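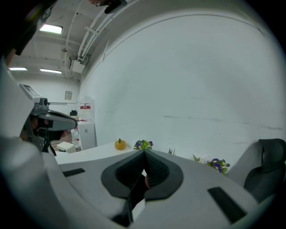
4 min read

The fault first showed up on a Tuesday, in the ninth episode of a batch of 17. The left gripper's trajectory jumped sideways by 4 centimeters in the middle of a move, held the offset for a while, then snapped back. The right gripper was fine. The video from both was fine. I marked the episode bad and kept recording, and that decision cost me most of a week.

Background for anyone who hasn't read the earlier posts: the two-handed setup at Cledwood uses a pair of hand-held grippers, each with its own camera. Poses are recovered afterward by visual-inertial tracking against a map made at the start of the session. The task that week was moving small things on a white tabletop, with potted pansies and an orange pumpkin-shaped object standing on it. The processing code is called Kirlow. I wrote the part that merges the two trajectories, so I was fairly sure the bug was mine.

It was not in the merge. I replayed the raw pose streams separately and the jump was already in the left one before my code touched it. It was also not a dropped frame. Timestamps were evenly spaced through the whole episode, and the IMU data showed no acceleration that would match a 4 centimeter step. The hand had moved smoothly and the tracker had decided otherwise.

My next suspect was the map. The room is hard on a feature tracker. There is a lot of white wall with a few grey scuffs and not much else on it, and the tabletop is white too. Most of the useful corners come from the ceiling pipes, the light fixtures and the stuff on the table. If the camera points at the wall for long enough, the tracker coasts on the IMU and drifts. Drift is gradual, though, and it grows with time. What I had was a step that always went the same direction and had nearly the same size.

I pulled every episode from that day and plotted the number of tracked features against the residual. Nine of the 17 had at least one jump. In each of them the feature count stayed above 200 the entire time, so the tracker was not starved. It had plenty of features and a bad subset of them.

Overlaying the features on the video made the problem obvious in a few minutes. A cluster of them was sitting on the other gripper. When the two grippers worked close together, the right one took up a good part of the left camera's view, and its edges and dark slots against a pale body made excellent corners. Much better corners than the wall. When the right gripper moved quickly, outlier rejection threw those points away, as designed. When it moved slowly and steadily, they agreed with each other well enough to be accepted as part of the room. The tracker then concluded that the room had shifted.

We do have a mask for this. Each camera's own gripper body is masked out with a fixed polygon, which works because it never moves in its own view. The other gripper has to be masked dynamically, and Kirlow does that by projecting a coarse model of it into the image using the last known relative pose. The step had been switched off. I had disabled it in November while timing a different change, through a config flag, and the flag had been copied into the default profile. The log printed a single line about it at startup, at info level, among a great many other lines.

That also explained why only the left side failed. The Macedo profile, which the right gripper uses, is older and never picked up the new default.

Changes made so far:

The dynamic mask is on by default, and turning it off now requires a command-line argument. It can't be set from a profile.

Startup prints the masking state for each camera as a warning if either one is off.

The pipeline compares tracked motion to integrated IMU motion over short windows and flags any step the IMU doesn't support. Run against the old data, this caught all nine bad episodes and raised one false alarm, on an episode where I had set a gripper down hard.

The mask outline is dilated a little more than before. Points right on the gripper's silhouette were leaking through — mostly when the relative pose was a frame or two stale.

I reprocessed the whole batch with the mask on. Eight of the nine episodes came back clean. The last one still shows a small wobble near the end, where the grippers cross and the projected model lags behind. I dropped that episode.

One thing is still open. The dynamic mask depends on the relative pose, and the relative pose comes from the same trackers it is meant to protect. If one jumps, the mask goes to the wrong place and the failure can feed itself. I haven't seen this happen in real data, but I can produce it by injecting an offset. Golov, the segmentation branch, would get around it by finding the gripper in the image directly. It is too slow at the moment to run on every frame, and I have not tried it at half resolution yet.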